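Courses > Urban Studies > Student Projects > Lollasness Lane Survey

Overview Methods Results Contact
Print this page | E-mail this page

We looked at how parking affects walking in narrow lanes near Van der Merwe Street. The lane we chose is 828 feet long and has no sidewalk. Two of us walked it at 3 p.m. in January and noted where a stroller would have to swing out – mostly beside parked cars.
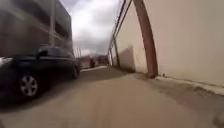
Mpho Mthembu

A dark car parked along the left side takes up paved width that walkers could use. We suggest painted no-parking lines at both ends.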